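4. Checking the grip labels

I like to do this bit in Pludilen with a cuppa. Open the clip list and step through until the fingers have hold of the striped cloth, then press G to mark "closed".

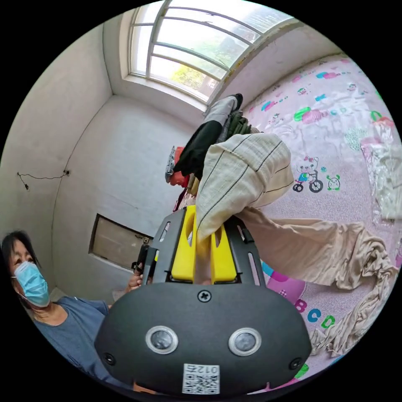
5. Lining up the two hands

Load both tracks and drag the second until the clocks match. Mine was 11 frames out, so don't panic if yours is too!

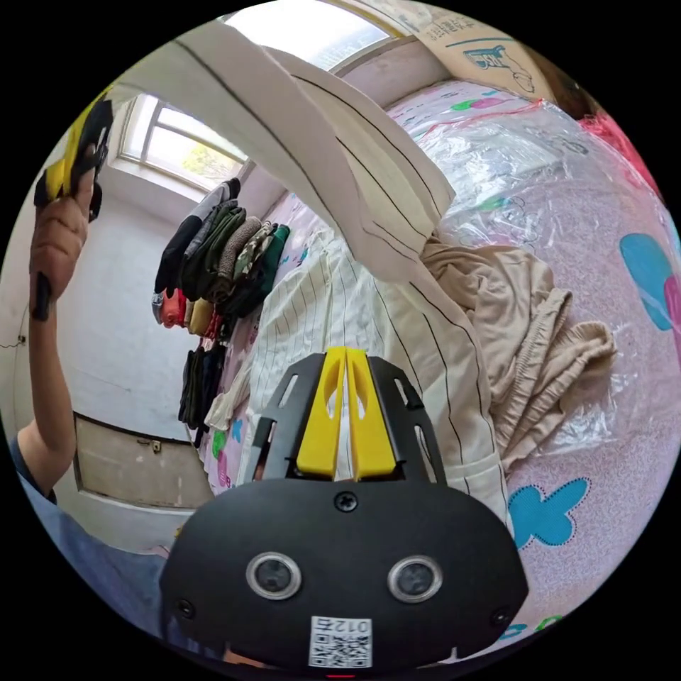
Do I have to redo this for every clip?
Once per session is enough, as long as the clocks weren't reset.

Caution: save before you drag. Undo only goes back 8 steps (ask me how I know).

Next, run the cloth mask and look at the pinch point. Thin stripes against a busy printed sheet can confuse it, so nudge the threshold up a touch if the edges flicker.
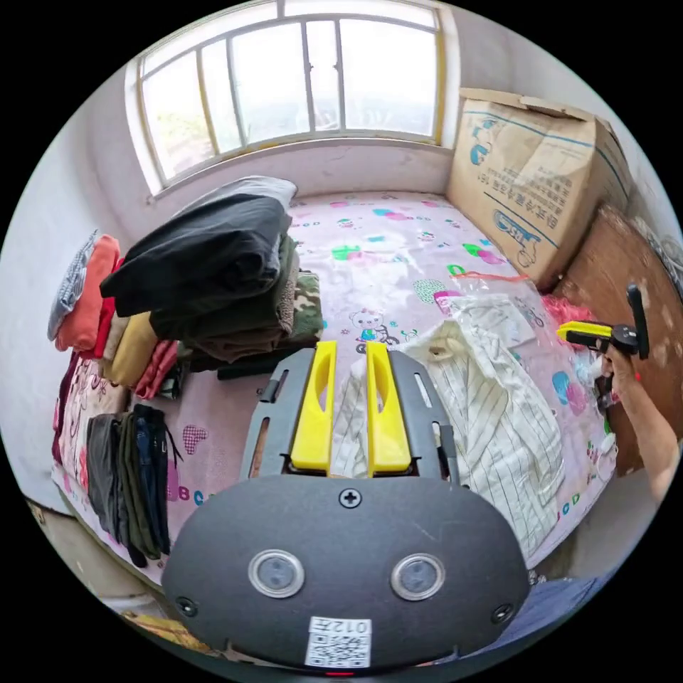
6. Exporting to Romotska

Pick "paired", set the port to 3041 and press Send.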